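Do Roadside Speed Signs Slow Anyone Down?
Term project report, Applied Statistics
Group: Noemi Lyons, Baptiste Caron, Fermín Acuña

Why we picked this

The town of Prarside put up two electronic signs last year that show drivers their own speed. The town newsletter said the signs had "made the road safer." It gave no numbers. We wanted to know what that claim was based on, and whether we could get close to an answer with a borrowed speed gun and some free afternoons.

The sign maker, Juvico, has a brochure that promises calmer traffic "from day one." We asked their sales office how they had measured calmer. They sent us the brochure again.

What we did

We measured cars at two spots on the same road. Spot A is right before the first sign, where drivers can read it. Spot B is well past it, after the last houses. We recorded 141 cars in total, all between 3 and 5 in the afternoon. We left out trucks, buses and any car that was stuck behind another one, which was Baptiste's idea and cost us a lot of data.

Fermín held the gun and Noemi wrote down the readings. We switched once and the readings got messier, so we switched back.

What we found

Drivers at Spot A were slower than drivers at Spot B. The difference in the averages was 2 miles per hour. Our first draft called this "a clear effect." Our teacher, Mr. Groen, wrote "clear to whom?" in the margin, and after looking at the spread we agree with him. The fastest 20 cars hardly differed between the two spots, and those are the drivers the sign is supposed to reach.

There is also a simpler explanation. Spot A has driveways and parked cars. People may slow down there with or without a sign. We have no readings from before the signs went up, and neither does the town. We asked.

Problems with our data

Drivers could see us at Spot A. A person in a bright vest pointing something at the road probably does more than any sign. At Spot B we stood farther back, so the two spots were not treated the same.
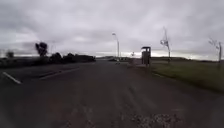

Weather is another weak point. We only went out on dry days, which tells us nothing about how people drive in rain or after dark. Spring break also fell in the middle of our project, and traffic that week was thin.

We had hoped for 1,000 cars. With that many we could have split the results by hour and maybe said something about commuters. With what we have, splitting anything leaves groups too small to trust.

What we would tell the town

Take the signs down for a month, measure, put them back up and measure again, with a counter hidden in a box and no students standing next to it. Until then we don't think the newsletter should say the road is safer. It may be. Our numbers can't show it - and the town has none of its own.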